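**Ticket:** Sizes missing from autumn knitwear and trousers after stock upload
**Raised by:** Zixuan Xia, Skinura online shop
**Platform:** Flodola Shop, product import
**Opened:** Tue 24 July
**Priority:** High (collection goes live first week of August)
**Status:** Resolved, one follow-up open

## Problem as reported

I uploaded the autumn collection this morning using the product import page. The file has 1548 rows, one row for each size and colour. The import finished with a green tick and no warnings, but a lot of sizes are not on the product pages.

The clearest case is the ribbed cardigan. It should come in 6-8, 10-12, 14-16 and 18-20. The page only shows 14-16 and 18-20. The two smaller sizes are gone in every colour. The wide-leg trousers in the Long fit have the same trouble: regular length is there in all sizes, Long is there in the two biggest ones only.

Coats look fine. Dresses look fine. Scarves have one size and look fine.

I have not changed the template. It is the same one I used for the spring collection, and that went in without trouble. The file was put together at the Drovden office and sent to me by email, and I added the prices.

What I need to know is whether I can upload the file again over the top, or whether that will make doubles of everything.

## Log

**09:40 – support**
Thanks, please don't upload again for now. A second import will match on product code and should not make doubles, but I would like to see the first result before anything is written over it. Could you attach the file you uploaded, exactly as it was, without opening and saving it first? Please also tell me which browser you used.

**09:55 – Zixuan Xia**
File attached. Firefox, on a Windows laptop. I may have opened it once after uploading, to check the cardigan rows, but I closed it without saving.

**10:20 – support**
Got it. The import record for your shop shows 1548 rows read and 466 rows skipped. The summary page ought to have told you about the skipped rows. I'll raise that separately, see the follow-up at the bottom.

Large files are handled in batches of 300 rows, so my first thought was that one or two batches had timed out. That would explain a big gap with no error. I am checking the batch list now.

**10:45 – support**
It isn't the batches. All of them finished, and the skipped rows are spread through the whole file. None of the coats are skipped. Every skipped row I have looked at so far is knitwear or trousers.

Can you confirm how coats and dresses are sized? Are those single sizes?

**10:50 – Zixuan Xia**
Yes. Coats and dresses are 6, 8, 10 and so on. Knitwear and the elasticated trousers are in double sizes, so 6-8, 10-12. It has been like that since last winter. Before that everything was single.

**11:15 – support**
Then I think I know what it is. I opened your file in a plain text editor. The size column for the cardigan reads like this:

```
product_code,colour,size,length
KN-CARD-02,oat,06-Aug,
KN-CARD-02,oat,10-Dec,
KN-CARD-02,oat,14-16,
KN-CARD-02,oat,18-20,
```

The spreadsheet program has taken 6-8 as the sixth of August and 10-12 as the tenth of December, and turned both into dates. It leaves 14-16 and 18-20 alone as there is no month 16 or 20. When the file is saved as CSV, the dates are written into it and the original sizes are lost. Our import then finds a size it doesn't know and skips the row.

**11:25 – Zixuan Xia**
I can see 10-Dec in the file now that I look. I had thought that was a delivery date column that had come in from somewhere else.

But the spring file was done in the same way. Why did that one work?

**11:40 – support**
I have the spring file from our records. The size column there has 6/8 and 10/12 with a letter in front, as in S 6/8 and M 10/12. The letter makes it text, so the spreadsheet leaves it alone. Somebody has dropped the letters for autumn.

**11:50 – Zixuan Xia**
That was asked for by the buying side. They wanted the size labels on the website to match the ones sewn into the garments, and those don't have letters on them any more. So I can't put the letters back.

## What we tried

1. **Changing the column to Text in the finished file.** Did not work. The cells turned into five-digit numbers, as the date was already stored underneath. Don't save if you see this.
2. **Find and replace on 10-Dec.** Worked in the plain text editor, but Zixuan's spreadsheet changed it back to a date when she opened the file again to check it. Safe only if the file goes straight from the text editor to the import page.
3. **Putting an apostrophe before the size.** Looked right on screen. In the test import the row went in correctly for one product. We didn't take it further, as it would mean typing the mark by hand in every affected row.
4. **Adding the sizes by hand in the shop.** Works, but far too slow for this many rows.
5. **Starting from the original Drovden workbook, before it was saved as CSV.** This worked. Steps are in the next section.

**13:30 – Zixuan Xia**
The Drovden office has sent the original workbook. In that one the sizes are still right, because they had typed them into cells already set to Text. It was me who broke it. I opened their CSV by double-clicking, added the prices, and saved.

**13:40 – support**
Double-clicking a CSV is what most people do, and the program gives no warning when it changes something. The workbook is the one to use from here on.

## Fix

These are the steps we followed together on the phone, written out so they can be used for the next collection.

1. Open the original workbook (the .xlsx file), not the CSV.
2. Check the size column. The entries should sit at the left of the cell. Anything at the right has been read as a number or a date.
3. Add prices in the price column. Leave the size and length columns alone.
4. Choose Save As and pick CSV UTF-8. Give it a new name.
5. Close the spreadsheet. Do not open the CSV again by double-clicking.
6. If you need to look inside it, use Notepad or another plain text editor.
7. In Flodola, go to Products, then Import, and tick **Update existing products**.
8. Tick **Test run** first. The test run lists rows that would be skipped and does not change the shop.
9. If the test run shows nothing skipped, untick it and run the import.

If you have to work from a CSV, open a blank workbook, go to the Data tab, choose From Text/CSV, and set the size column to Text before you press Load.

**14:25 – Zixuan Xia**
Test run done with the new file. Nothing skipped. Shall I go ahead?

**14:30 – support**
Yes, go ahead. It should take roughly 10 minutes. You can leave the page while it runs.

**14:45 – Zixuan Xia**
Finished. The cardigan has all four sizes in every colour. Trousers have all sizes in both lengths.

One odd thing: on the trousers, the Long option now comes before Regular in the menu. Customers will pick the wrong one if the first choice is Long.

**15:00 – support**
The menu follows the order in which the options were first added. Some Long rows were already in the shop from this morning, so they kept their place. You can change it under Products, Options, Length. Drag Regular to the top and save. It applies to every product that uses the option, so you only need to do it once.

**15:10 – Zixuan Xia**
Done, and it is right on the pages I looked at. The size filter on the category page still shows only 14-16 and 18-20 for knitwear, though.

**15:15 – support**
The filter is rebuilt overnight. I have started it by hand for your shop. Please give it a few minutes and reload with Ctrl and F5.

**15:35 – Zixuan Xia**
Filter is showing everything now. I checked the cardigan, the crew neck, both trousers and the knitted skirt, on laptop and phone. Happy for this to be closed.
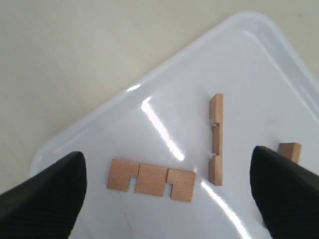
## Follow-up

**Import summary does not show skipped rows.** The green tick appears whenever the file has been read to the end, even if rows were left out. Passed to the development team with this ticket attached. We have asked for the number of skipped rows to be shown on the summary page, with a list to download. No date for this yet. Until it is changed, please use the test run before each import.

**Date-like sizes.** We have also asked whether the import can stop with a message when it finds an entry such as 10-Dec in a size column. Changing it back to 10-12 without asking has been ruled out, as we can't be certain what the shop meant.

**Help page.** The page on preparing your file did not mention double sizes. A note has been added under "Sizes and lengths", with the Data tab steps.

**15:50 – support**
Ticket set to resolved. The development item stays open under the same number and Zixuan will get an email when it changes. If anything looks wrong with the sizes when the collection goes live, reply here and the ticket will reopen.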